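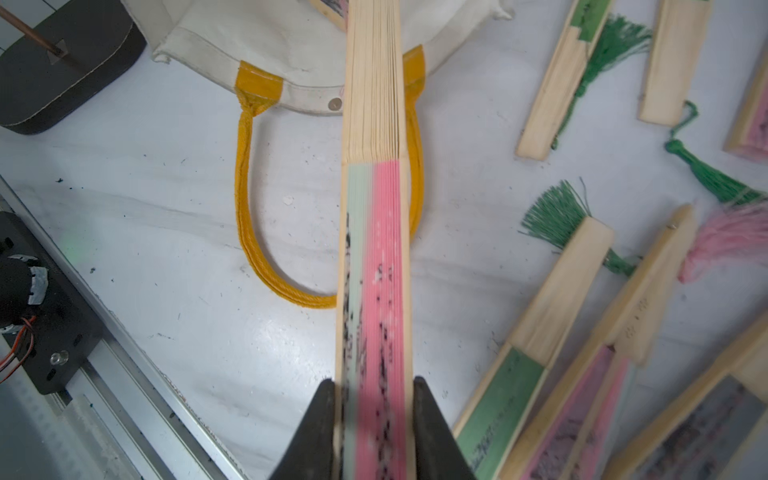 Can I run a bi-metal blade made for nail-embedded wood in my oscillating tool to cut cement board, or do I need carbide?

You need carbide, or better, a carbide-grit or diamond-edge blade. Bi-metal teeth will get through one short cut in cement board and come out the other side as a smooth strip of metal.

Posted by gritandbearit, January 15, 2022

Full story for anybody with the patience. I'm putting a new shower valve in a bathroom that was last remodeled by somebody who loved screws. The wall is tile over half-inch cement board, and I need to open a hole from the closet side (plain drywall, easy) and then trim the cement board where it runs past the stud. The tool is a Clulinar corded multi-tool, the older one with the slotted three-pin mount. I have a drawer of blades, most of them from a variety pack that called itself "universal," a word that covered a lot of ground until I tried to put one on the tool.

The blade in question says it's for wood with nails. It went through two old drywall screws without complaint, so I figured cement board was the same idea, only more so. I got maybe four inches in and then it started polishing. There was smoke. My wife asked from downstairs whether I was making toast.

So besides the blade type, I'd like to know what speed to run, whether the mount matters, and whether I can sharpen the one I killed. It cost $18 and I'm sentimental.

dull_roar

Smoke means you were going too fast and leaning on it. Everybody leans on it. Turn the dial down to the middle, let the weight of the tool do most of the pushing, and keep the blade moving side to side along the line so the same six teeth aren't doing all the work. With a grit edge you can go a notch lower still and it'll cut fine, just slowly. Put on the radio.

On blades: the toothed carbide ones are lovely in screws and hardened nails, but I don't like them in cement board. They chip, and then you have a $25 blade with a gap like a hockey player's. Carbide grit is the one that looks like coarse sandpaper glued to a spoon. The half-round shape is best for long straight lines because it tracks in its own cut. Use the flat plunge shape for the corners, where the round one can't reach.

I use a Semex half-round and have done two bathrooms and a laundry alcove with the same one. It's uglier than when I bought it but it cuts. The Beneš version is thinner and leaves a narrower cut, and it also flexes if you look at it wrong, so I save it for grout.

Wear a real respirator. Cement board dust is silica and a paper mask from the paint aisle is mostly decoration. Hold a shop vac hose right at the cut if you can get a helper to do it, and bag the vac filter, or you'll be exhaling it into the hallway. And find out where the supply pipes are before you plunge. You're working on a shower valve, so I'd guess close.

You can't sharpen it. I've tried, with a small file and a large amount of optimism.

Marv in the basement

just score it with a knife and snap it. thats what the stuff is made for. never owned one of those buzzing things

gritandbearit

Marv, it's already on the wall. With tile on it. I could snap it, but I'd be snapping the bathroom.

Orathai Saithong

Dull_roar has the blade and the speed right. Let me add the mount, since it got skipped and it may be half your trouble.

The slotted three-pin tools were sold for years before the makers settled on anything. Open-slot blades will go on, but the slots on the cheap packs are cut a hair generous. The blade rocks on the pins. You feel it as extra buzz in the handle, and at the other end the teeth are slapping the work when they should be cutting it. In wood you get away with that. In cement board you get toast.

Take the blade off, wipe the pins, and look at the washer. If it's dished or has a shiny ring worn into it, replace it. Clulinar used to put a spare in the case under the foam, in a spot where no reasonable person would look. Then tighten the bolt properly with the hex key, run the tool for ten seconds, unplug it, and tighten again. It nearly always takes another quarter turn.

If you'd rather buy your way out, Cultis makes an adapter plate that takes up the slop. Mine has been on since October and I've stopped noticing it, a high compliment for an adapter plate. Check that it clears your depth guide first. Mine didn't, and the depth guide now lives in the drawer with the universal blades.

For your actual cut:

Open the drywall side first, with an ordinary wood blade, and make the hole bigger than you think. You'll be patching it either way.
Mark the cement board, then put painter's tape along the line so you can see it through the dust.
Make a shallow pass the full length before you go deep anywhere. A wandering first pass can be fixed, a wandering deep one gets caulked.
Stop just short of the back of the tile. Blade vibration will crack old tile from behind, and you won't know until you walk around to the other side and find out.

Keep the dead blade, by the way. With the teeth gone it's a decent scraper for old caulk.

gritandbearit

The washer was dished. The spare was under the foam. I have owned this tool for nine years.

Picked up the Semex half-round and did the long cut at a low setting with the vac going. No smoke, no cracked tile, and the pipe was an inch and a half from where I'd planned to plunge, so thanks for that too. Corners tomorrow.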